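Chapter 9
Household Handling Kits: Reading an Offer

9.1 Scope of the chapter

Chapters 2 and 3 treated the joint and the hand as separate design problems. A buyer seldom meets them separately. What arrives is a kit: a humanoid platform, a control license, a set of trained tasks and a service agreement, sold at one price and judged by whether it can pick clothes out of a basket. This chapter uses one such offer, the Plumilell laundry package supplied by Mendonça, as its running case.

The package is sold in two versions. The base version covers pickup and transfer of clothing between a basket and a flat surface. The extended version adds folding and is not considered until Section 9.6. Both include 15 hours of operator training, and both exclude wet fabric from the warranty.

Cloth is a hard test load. It has no fixed shape, it hides its own edges, and a hand that enters a pile loses sight of its fingers. The view from the head of the machine shows the difficulty plainly: one hand is pushed in among the garments at the rim of the basket, and the cloth partly covers it. The other hand is open beside the bed.

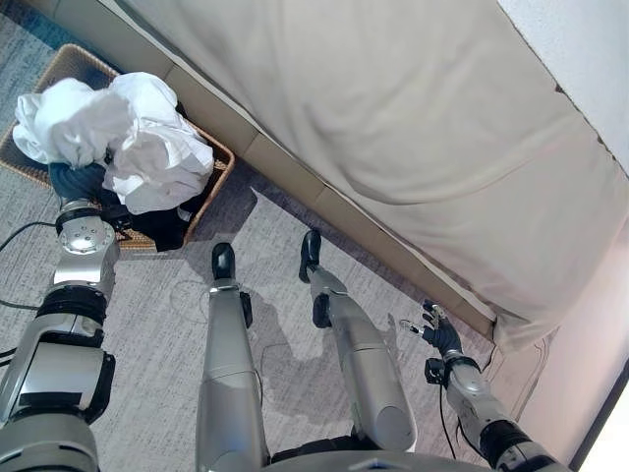

Department of Applied Automation - Service Robotics Teaching Group

Three terms are needed before the offer can be read. Reach is the volume in which the hand can arrive at a useful angle, and is always smaller than the volume it can touch. Grasp yield is the share of attempts that end with at least one garment held clear of the pile. Recovery time is the interval between a failed grasp and the next attempt. Suppliers quote the first freely, the second with conditions, and the third rarely.

Petkov and Danko, who reviewed the base version for this group, recorded a recovery time of roughly 9 seconds on mixed cotton. The Mendonça data sheet gives no value. Their test procedure is set out in Section 9.4 and should be read before the exercises are attempted.

9.2 What the price covers

The quoted price has two parts - a fixed charge for hardware and a yearly charge for task updates.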